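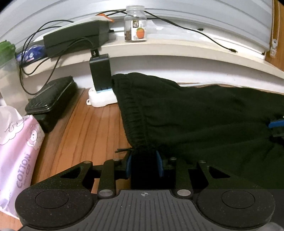

Figure 2. Black sweatpants laid flat on a wooden floor, held at the waistband.

4.2 Soft waistbands and where a fold begins

Of all the garments in our study of folding at home, sweatpants turned out to be the most rewarding. Shirts come with a collar and a clear top and bottom, and people fold them much as they were taught. Sweatpants leave far more to the person folding, and the variety we found was a delight to sort through.

The waistband is the key to it. Elastic draws the cloth together, so the top of the garment is narrower than the hips below it and seldom lies straight. Figure 2 shows this well: the band is gathered where it is pinched, the end of a thin drawstring pokes out beside it, and the fabric beyond is slightly wrinkled even though the garment is spread on a hard floor. Any fold that starts from the band has to deal with that gathering first. Most people in the Garisetti homes pulled the band wide before doing anything else, while those in Skerkis tended to leave it alone and bring one leg over the other.

We coded 1129 folds in all, and roughly 200 of them were of trousers with an elastic waist. Chávez and Prerkier treat such garments as a single class, "loose bottoms", and we began with their scheme. We soon split it by whether the first hold was at the band, the crotch seam or the hem. The split was well worth the extra work! Folds begun at the band gave the neatest stacks, but they also took the most small corrections, nearly all of them to the drawstring or to the cloth just under the elastic.

Colour matters more than we had expected. On dark fabric like that in Figure 2 the seams are hard to pick out, and several people told us they found the band by touch. Floors were also used far more often than beds or tables for this kind of garment, even in homes with plenty of clear table space. We return to the choice of surface in Section 5, where the same folds are compared by room.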